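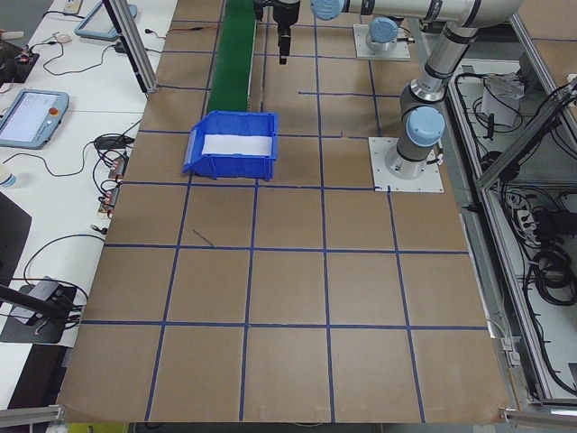
November, late, kitchen table

Rasa Uibo sent back my draft of the cell rules with 33 comments, most of them the word "who?" So "the pendant must be kept within reach" became who keeps it, and "the area shall be cleared" became who clears it, and by the end of the second page I felt like a suspect.

She's right, which I will put here and nowhere else.

The trouble is that I wrote the thing at my desk, with a sandwich, imagining a cell with one arm and one sensible adult. We have two arms and two pendants and, on a good day, Jaanus. The draft said "press the emergency stop." Fine. Which one? Does the stop on one pendant hold both arms or only its own? I knew the answer. Iestyn knew a different answer. We went and tested it before lunch and I'm pleased to report that I was wrong in front of four people.

So the new rule 2 says each pendant carries the name of its arm, on a label, on the front, large. Jaanus wants to name them. I said the labels would read ARM 1 and ARM 2, and he looked at me as if I had canceled a birthday.

Then cables. I had a lovely paragraph about cables. "Cabling shall be routed so as not to present a hazard." Aušra read it aloud in the voice she uses for parking notices and asked me to go stand by the bench and read it again. Point taken. It now says pendant cables hang on the hook when the pendant isn't in somebody's hand, and the bench gets tidied before power goes on. We still need to buy the hook.

The tape caused the real fight. Iestyn holds that the grid is for placing parts and means nothing for people. Aušra holds that any line on a table will be read as a border by anybody who walks in, so we may as well decide what it's the border of. Fifty minutes on this. I have the notes. They say "tape??" and there's a drawing of a duck.

Where we ended up: hands stay off the whole table while either arm is live, grid or no grid. If the bin needs moving, stop both, then move it, then check it against the taught position at slow speed before running. Iestyn says that will add time to every changeover. Yes, Iestyn.

Still open — whether a person teaching one arm may do it with the other powered. I say no. Wustness, who supplied the last set of rules, said "subject to assessment," and I'd like to know whose, and now I sound like Rasa.

Sigita wants the clean copy before the Raudsepp visit and has asked for it on one page. It's at four. I cut the definitions, put them back, cut "shall" everywhere, and found I'd spelled "pendant" as "pedant" twice in section three. Leaving one in to see if Rasa comments.

Buy hook. Buy label tape. Ask Jaanus what the names were.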